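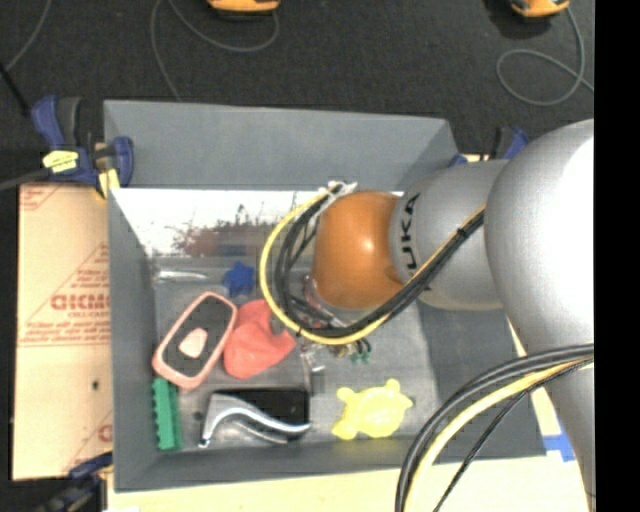

Mixed small items on the floor of a sloped-wall gray bin.

The open bin is the oldest piece of storage equipment in most houses and the least examined. Its weakness is the floor. Items put in without order settle where the walls send them, and a child's toy ends up beside a piece of hardware: a green ridged comb shape, say, next to a silver metal handle.

Wall angle matters more than buyers expect. Vertical walls give the largest volume for a given footprint, but small parts lodge in the corners. Sloped walls lose volume and return the contents to the flat area, where a hand can reach them. Dustberg, which sells both types, lists the sloped version at 30 liters and recommends filling it to a depth of 4 inches. Past that depth, small pieces disappear under large ones.

Color is the second variable. A gray interior shows up saturated colors well. Blue, pink and red-orange can be found at a glance. Bare metal and pale plastics cannot, and these are better kept in a shallow tray.

Shape is the third. Hollow pieces collect smaller ones, as the pink frame does with the pale pink piece inside it. Spiky pieces hook onto fabric and cords. Soft pieces should go in last, on top, and should not be stored under weight. The Tirov divider set, reissued in February, handles the first two problems with six removable panels. The Eren set has deeper slots and suits tools better than toys.

Sorting a neglected bin takes almost 4 minutes per layer. Empty it onto a light sheet, remove hardware first, then group the remainder by size. Wipe the floor of the bin before refilling.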